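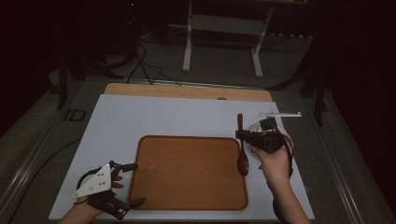 Home Explore Notifications Lists Profile

Search posts

Stellan Fjeld
1/20/23

Replacing most of our everyday tableware this month. Posting notes as I go for the people who asked.

Started with the tray. I wanted brown, rectangular, rounded corners, with a rim high enough to stop a cup at the edge. The rim on this one is a little darker than the middle and I like that more than I expected to.

It has a wood-grain surface. Orange-brown, warmer than the pictures in the Fledum catalog. If you want something to match dark walnut, look at it in person first.

Spoon next. Dark brown, wooden, oval bowl. It's a good shade darker than the tray. Bronisława says they should match. I don't think they need to.

Wooden spoons get washed by hand and dried standing up in our house. The last one went through the dishwasher for a year and the bowl went fuzzy.

Plates are plain white and round. We tried colored ones from Sindska in our old apartment and they made soup look gray. Back to white.

Someone asked about size. Measure your cupboard before you buy a tray. Ours has to go in on its side next to the baking sheets, and the first one I brought home was 2 inches too long. Talukder took it back without the receipt.

How I set it for one person: tray in the middle, spoon on the right, plate on the right past the spoon. Bowl goes on the tray itself. Hafiz is left-handed and flips the whole thing around.

Oil for the spoon: food-grade mineral oil, thin coat, leave it overnight, wipe off what's left. Don't oil the tray unless the label says you can. Mine says damp cloth only.

Minttu wants to know if a white surface under it all is a pain to keep clean. Turmeric, yes. Everything else wipes off - I keep a cloth by the sink.

Still looking for small bowls. Brolletti has a set of 16 but I don't have room for 16 bowls. If anyone wants to split it, message me.

Tanvir is taking eight. Order goes in tomorrow.

Show more replies

About Help Contact Privacy © 2023 Back to top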